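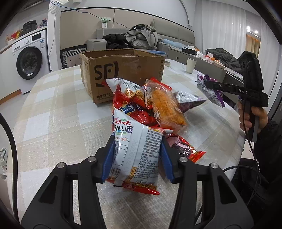 Snacks on the checked tablecloth at Kaewsai.

Rungnapa Thongsuk has packed snack boxes at the long table at Kaewsai for three years. Each box goes to a student living away from home, and each one starts as a pile in the middle of the cloth.

"People think you sort first and then pack," she says. "I pile first. I want to see it all together, or I end up with a box that is all noodles."

Noodle snacks are the ones students ask for most, the crispy kind eaten straight from the packet. She buys them from Plakine, a wholesaler on the other side of town, along with the small red packets that fill the gaps. Bread comes last and goes on top.

"Bread in a wrapper gets crushed if you look at it wrong. I had a whole batch go out flat in my first winter. One girl wrote back and said it tasted fine, but I felt bad about it."

Her rule for packets is that they stand on end along the sides of the box, with the heavier things between them. She reads the date on every one and sets aside anything with less than 8 weeks left. Those go in the kitchen drawer for whoever is helping that day.

The spring round was 166 boxes, up from 81 the year before. Most went to dorms in Plollalgate, and the rest to Bruleck, where delivery takes two days longer. For June she has orders for up to 214, and she is not sure the table is long enough.

"We may have to work in two shifts. I don't want a second table. Once you have two tables, things get left on the other one."

The tablecloth was her mother's. She keeps it on while she packs because the packets slide on bare wood, and it washes easily.

Asked what she would put in a box for herself, she takes a while to answer.

"Something crunchy, something sweet, and the bread. I'd eat the bread first. Then I'd probably hide the rest from my husband."

Orders for the June boxes close on Friday, May 17, 2024.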